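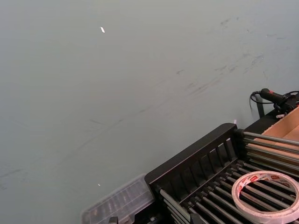
A black rack with a slatted end panel beside a pale surface.

Home News Business Schools Sports Contact

Zermont parcel counter to move in December

The Otedex parcel counter on Charbonneau Street will close in December and reopen in the old feed store on Vundach Road, the company told the town council. The new space will be open until 7 p.m., two hours later than the present one.

Otedex handled 3,154 parcels at the Zermont counter last month. The current shop has 19 parking spaces, shared with the bakery and the dentist, and drivers often wait in the street before the evening pickup. The Vundach Road lot has 20 spaces for customers only — plus a loading area behind the building.

Roller conveyors are common in parcel rooms, where they let staff push heavy boxes by hand.
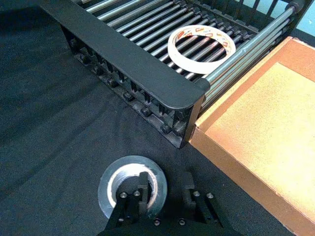 What changes for customers

Rented mailboxes will keep their numbers. All 512 boxes will move over one weekend, and keys will still work. Mail held at the counter during the move can be picked up at the new address.

Bus riders should use the Mill Lane stop — the Charbonneau Street stop is a long walk from the new site.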